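Hasen 117 two-ring hob – setting up and first use

Section 4. Read section 3 (fixing the worktop clips) first if the hob is going in for good. If it's just standing on the counter, start here.

Updated 23/03/2024, M. Katsaros. Replaces the sheet that came in the box, which has the two rings the wrong way round.

4.1 What should be in the box

Hob unit with lead and plug fitted
Two support rings, one large, one small
Drip tray
Pleltex mat (grey, folded)
Bag with four rubber feet
Scraper, no blade. Blades sold seperately.

Anything missing, ring Stefanou spares before you plug in. Have the number off the underside plate ready. They'll ask for it twice.

4.2 Where to put it

1. Flat, hard surface. Not a tablecloth. Not a folded towel.
2. Leave 130 mm clear at the back and the same at both sides. More if there's a wall cupboard overhead.
3. Keep the lead off the rings and away from the front edge. If it won't reach the socket, move the hob. No extension leads.
4. Push the four feet into the holes underneath. They go in tight. A drop of washing-up liquid helps.
5. Unfold the Pleltex mat, shiny side up, hob on top. The creases drop out after a day or two.

Caution: the mat protects against drips and scratches. It is not a heat mat. Never stand a hot pan on it.

Note for caravans and boats – check the supply can carry the load with both rings on full. If in doubt one ring at a time, and keep the kettle off.

4.3 First switch on

The rings have a coating from the factory that has to burn off. It smells. Open a window, shut the kitchen door, and if you keep birds put them in another room first.

1. Wipe both rings with a damp cloth. Dry them.
2. No pans on.
3. Turn both knobs to 0. Plug in. The small light stays off at this point.
4. Left knob to 6. Light comes on.
5. Leave four minutes. Some smoke is normal.
6. Back to 0. Let it cool fully.
7. Same again with the right knob.

Caution: the light shows the power is on to a ring. It does NOT show the ring is hot. A ring at 0 can still burn you for a good while after the light goes out.

If the smoke is thick or black, or there's a smell of burning plastic, off at the wall and don't use it again until it has been looked at.

4.4 Knob settings

1 – keeping warm, melting butter
2 – rice once it has come up, custard
3 – simmer
4 – frying eggs, onions
5 – bringing up a small pan
6 – boiling, nothing else

The rings are slow to respond. Turn down before you need to, not when it's already climbing the sides. Milk especially. Going from 6 to 3 takes a couple of minutes to show in the pan, and people coming from gas always get caught by this the first week.

Lots of owners cook pasta with the ring off for the last bit. Works fine. Lid on.

4.5 Pans

1. Flat bottom. Put a ruler across it, if you can see daylight under the ruler the pan will heat in patches.
2. Match the pan to the ring. Small pan on the large ring wastes heat and scorches the handle.
3. Dry the base before it goes on.
4. Lift, don't drag. 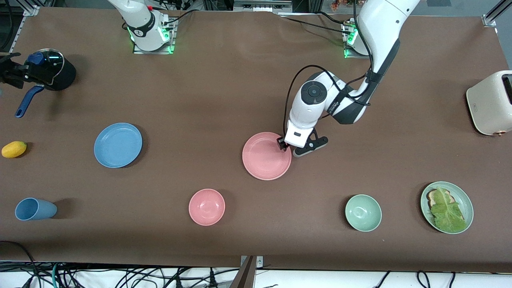

Lids save more than any other setting on this hob. With one on, most things will hold at 2 that need 3 or 4 uncovered. Glass is handiest, you can see a simmer without letting the heat out. A black pot with a round clear lid and a metal rim round the glass, like the one shown, is a good sort to have, and the small knob on top is what you lift by, with a dry cloth if it's been on a while. Watch long handles. One that length wants turning in over the worktop, never out over the front edge and never across the other ring. Tilt the lid away from you when you open it so the steam goes out the far side. Don't put a hot glass lid in cold water or down on a wet draining board. Chipped or cracked, throw it out.

Note: cast iron is allowed but check the weight. Full limit for both rings together is on the underside plate. Griddles that cover both rings are not allowed, the heat gets trapped and the cut-out trips.

4.6 If the cut-out trips

1. Both knobs to 0.
2. Unplug.
3. Take the pans off. Wait until the case is cool to touch.
4. Check the gaps at back and sides, see 4.2.
5. Plug in, try one ring at 3.

Trips again, stop there. Don't open the case, there is nothing inside you can reset.

4.7 Cleaning after first use

Unplug, cool, then a damp cloth and a little washing-up liquid. Nothing scratchy on the case. Baked-on spots on the rings come off with the Grerari paste – pea-sized blob, leave it ten minutes, wipe, then rinse the cloth and wipe agian. Any paste left behind will smoke next time you switch on.

Drip tray slides out from the front. Hot soapy water, dry it, back in. Not dishwasher safe whatever the old sheet says.

Knobs pull straight off. Don't twist. The flat on the shaft lines up with the flat in the knob when they go back.

Grill attachment is in section 5. New drip tray due in September, same part number, fits both versions.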